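Vivilau bench: left gripper fault log

Gallery page, updated 5th March
Compiled by Catriona Baxter. Fault work by Niall MacRitchie.

The Vivilau bench runs a two-arm packing task: school things and tableware on a wooden top, a backpack in the middle, both arms on one shared rail. The left gripper began dropping its grip force partway through a hold. The controller logged no error. Over 468 holds the force fell below the set limit 12 times, always on soft items and always on the left side.

The first suspect was the fingertip. MacRitchie swapped it for a spare from the Munro bench and ran the set again with no change. Rigid items held to the end of each cycle. Fabric did not.

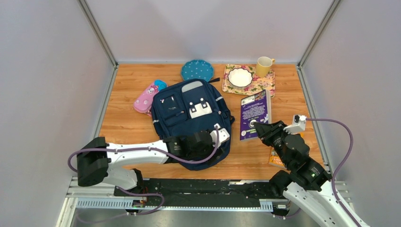

Cable routing was next. The purple cable on the left arm follows the link out to the gripper and arcs over before it enters the housing. With the wrist turned fully inward, that arc pulled tight enough to load the connector. A meter on the line showed dropouts shorter than 100 ms. The Orkov driver filters out anything that short, so the log stayed clean while the motor lost torque.

Safety note. A dropout during a hold lets the fingers relax. When the signal returns, they close again at full speed without a new command. One such re-close caught the cuff of a glove in June. There was no injury. Until the fix is signed off, hands stay off the table while the drives are live, and a slipped item is left where it falls.

Fix under test: a longer service loop at the wrist, a strain clip on the housing, and a driver setting that treats any dropout as a stop - the Flullent patch, already loaded on both arms. The target is 3000 holds on fabric with no dropout. The right arm gets the same clip at the next service.

Open item: the connector on the left gripper has not been opened for inspection. Pin wear is not ruled out.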